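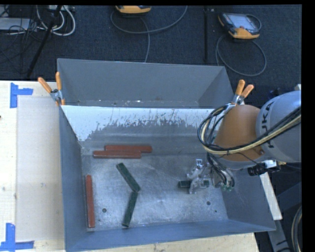
Red and dark green bars in a gray metal bin.

FOR IMMEDIATE RELEASE

Szalai brings its rosemary scalp oil to Brulldale

BRULLDALE, October 18, 2022 - Hi, I'm Piroska Mészáros, and I get to share some news I've been sitting on since February. Szalai's rosemary scalp oil goes on sale in Brulldale this week! You'll find it at the Disport shop, on the shelf right by the register.

I started making hair oil in my kitchen when my own scalp was itchy all winter (and I mean all winter, hat weather and everything). My grandmother used to warm a little oil in her palms and rub it in before wash day, so I tried that with rosemary and kept fiddling with the mix. The one we're selling is batch 67 in my notebook. Batch 66 smelled like a roast dinner.

It's a light oil you put on before shampooing. Part your hair, dab it along the scalp, rub gently with your fingertips and leave it for 20 minutes or so while you do something else. Then wash it out with your regular shampoo. Most folks like it once a week. If your hair is fine, start with just a few drops, and please test a bit on the inside of your arm first. If you have sores or a rash up there, skip the oil and talk to your doctor.

We mailed out 624 sample bottles over the summer and got back more notes than I expected, some of them several pages long. Lots of people asked for a dropper that doesn't leak in a gym bag, so we changed the cap. A few wanted it without any scent at all, and I'm still working on that one.

My business partner, Ottó Barta, looks after the bottling and he's as excited as I am. "I've had oil on every shirt I own this year," Ottó says. "I'm just happy to see it on a shelf."

The first run is 3496 bottles, and we'll make more when those are gone. We're also bringing the oil to the Flerkotia hair and beauty fair, where I'll be at our table both days showing how to put it on. Come by with your questions, I love talking about this stuff!

Press samples are free, just ask for Piroska at Szalai.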